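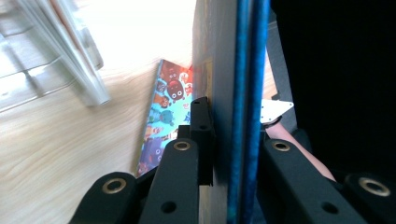
Tovumell hand-held gripper pair, reviewed by Hubert Sobczak
19 Jun 2020

The Tovumell is a pair of wired grippers for recording manipulation demonstrations without a robot present. The operator holds one in each hand, does the task, and the recorder stores jaw opening and hand pose for both sides. Sestau sells the pair with cables, a recorder box and a license for the export software. We bought ours at list price, 1759 euros, and used it for four weeks on one family of tasks: picking children's books and cards off a low table or the floor and filing them in a clear divided organizer.

Before this we taught the same tasks by remote control, with a pair of leader arms driving the robot. That works, but it is slow. A book lying flat is hard to pick up through a leader arm because the operator has no feel for the moment the lower jaw gets under the cover. With the grippers in hand that contact comes straight through the linkage, and new operators understood it in one session. Hanna Marciniak recorded 98 usable demonstrations on her first day, more than we had collected by remote control in the whole preceding week.

Mechanics. Each finger runs on black plastic links with brass ring inserts at the joints. The inserts are the best part of the design. After 3000 open-close cycles on a bench fixture we measured no play we could attribute to the joints. The links themselves flex when the jaws close hard on something thick, such as two board books held face to face. The flex does not affect the grasp, but the encoder sits behind the linkage and reports a narrower opening than the true one. Sestau's calibration routine uses a single spacer block and does not correct for this. Ieuan Lloyd wrote a correction table using four spacers, and we now run that at the start of every session.

Finger placement needs attention. There is room for an operator's finger to drift forward beside the right-hand links, and a finger in that position can rub on them and slow the closing. The manual has one sentence on grip posture. It should have a drawing.

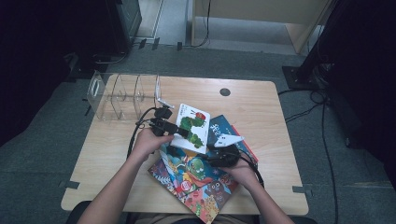

Cables. Both grippers are tethered, and for two-handed work this is the main limitation. Crossing the hands to pass a card from one side to the other will wind one cable over the other, and the operator then has to stop and unwind. We route the slack toward the outside of each arm and work seated, with the table position taped on the carpet so that recordings from different days line up. The tape matters more than the manual suggests. A table shifted by a hand's width still gives good-looking demonstrations, but Natália Bednárik found that policies trained on the mixed set reached short of the organizer.

Thin items remain difficult. A single card flat on a wooden surface can be lifted only by sliding it to an edge or pinning it with one gripper and tilting it with the other. Operators invent their own methods for this, and a training set with several methods in it is worse than a set with one. Agree on the method first.

Software. Export is reliable and the time stamps on left and right agree. The preview window drops out when the recorder's disk is nearly full — the recording itself continues, but there is no message to say so. Deleting a bad take requires three dialogs. Fatima Zwane reported both faults to Sestau in June and had a reply confirming the first.

The obvious alternative is the Plekberg, which is wireless and lighter. We had one on loan. Its jaws do not open wide enough for a thick board book, so it was ruled out for our work, although for small parts I would try it before the Tovumell.

I would buy the pair again for tabletop work with one seated operator. For anything that involves walking between stations the cables rule it out. Spare links are sold only in sets, and delivery of ours is still pending.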